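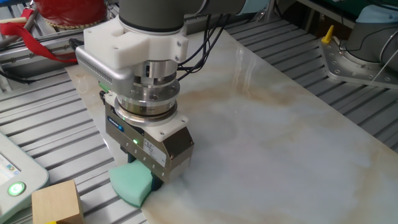
Zyanya Aguirre says a robot that wipes a countertop is the first one she'd let near her kitchen. I'll take it! I'm Prakash Warrier, and at the Andumthorpe shared workshop we're opening up our home-built wiping project, Larna, this January.

We gave it a sponge, a marble-patterned board and 33 evenings of our time — more than I promised my family.
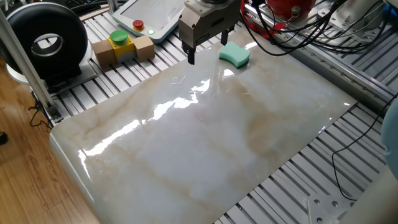

Why not just use a rag, Edeltraud Frei wrote to us. Fair point, but I wanted to learn how hard a gripper should press, and rags don't teach you that.

Our build notes run to 88 pages, typos included.
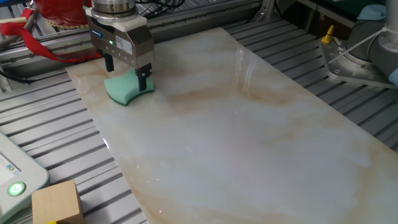

Montserrat Arriaga asked if beginners can join, and yes, please do! We have room for 12 on Monday at 7 p.m., so write to the Andumthorpe desk for a spot.
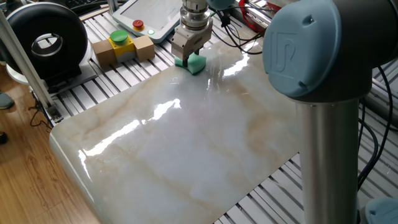 Larna's sponge on the board at the Andumthorpe workshop.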